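The Yoghurt Clause

I got the job of checking adverts at Beruna council because I'd once complained about a bus shelter, and somebody thought that counted as experience. My desk was by the toilets and my list was 317 poster sites long.

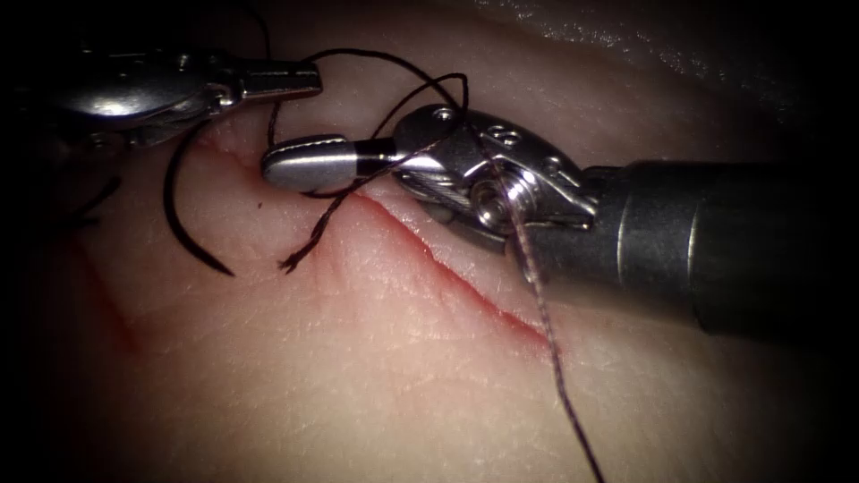
The new rule was simple enough on paper. No gambling, no payday loans, and no health claims without proof, on anything the council owned. Bus shelters, lamp posts, the side of the swimming baths, even the bins (people do advertise on bins, I've got the spreadsheet). My first morning I rejected 16 posters before lunch and felt like a sheriff!

Then Prunik turned up. Prunik was a drinking yoghurt, and its poster said "Feel like yourself by teatime." I read it over my sandwich and couldn't decide. Was that a health claim? Who had I been at breakfast?

I rang Legal. Legal said it depended what the yoghurt did. I rang the yoghurt people, a very cheerful agency called Jilano, and they said it didn't do anything, it was yoghurt. So I asked if they'd put that in writing and they went quiet and said they'd come back to me.

They came back with seven new versions. "Feel a bit like yourself by teatime." "Feel, by teatime." One just said "Teatime" with a cow looking over a gate, and I pinned that one up over my desk, because she had a kind face and the wall was bare.

Meanwhile the noodle place on Canal Street, Tạ, had a handwritten card in a council noticeboard saying their broth cured colds. No agency, no lawyers, just blue biro and a drawing pin. By the letter of it I had to take it down, so I walked over in the rain in October with my little key and my sore throat, and stood there reading it.

I went in and ordered a bowl first. I thought I ought to look at the evidence.

It was gone seven when I came out, and my nose was clear for the first time in a week. I unlocked the noticeboard, borrowed the pen off the counter and changed "cures" to "is good with". Then I locked it again and caught the bus home, past four empty shelters waiting for their yoghurt.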